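Sorting Small Household Items: Bin Study
Project report, second term
Group members: Yareli Solís, Edeltraud Hämmerli

3. Materials

We wanted to know how the shape and color of small household items affect how fast a person can find them in a shared bin. Most of the items came from our own homes, and the rest were bought at Gurier, a discount store near campus. We stayed under our budget of 100 dollars.

Each item had to be light, hard to break and small enough to pick up with one hand. We left out anything with a sharp edge. The full pool had 53 items, and we gave each one a number on a paper list — stickers would have changed how the items looked.

The bin is gray metal with sloped sides and a raised rim at the front. It stood on a wooden table, with flattened cardboard under part of it. The floor of the bin is flat and scuffed from earlier use. We left it that way and used the same bin for every layout.

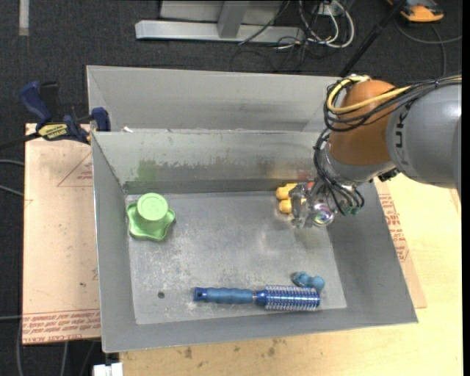
Figure 2. Sparse layout with the blue hairbrush near the front of the bin.

We used 2 kinds of layout. In a sparse layout the items have open floor between them. In a crowded layout they touch or overlap. The blue round hairbrush was hard to place in both groups. Its handle is plain but the bristles are white and blue, so we listed it as "mostly blue." A small bumpy blue item next to the brush head made a useful test, as the two share a color but have very different outlines. The green item on the left has a wavy base, and we listed it under irregular shapes.

4. Procedure

Edeltraud set out each layout from the list while the person being tested faced the wall. Yareli read the name of one item and started the timer. Time was stopped when the person touched the correct item. A wrong touch was written down, and the timer kept running.

We ran the first sessions in November, in the afternoon, with the ceiling lights on. Times were entered in seconds and are given in Table 1.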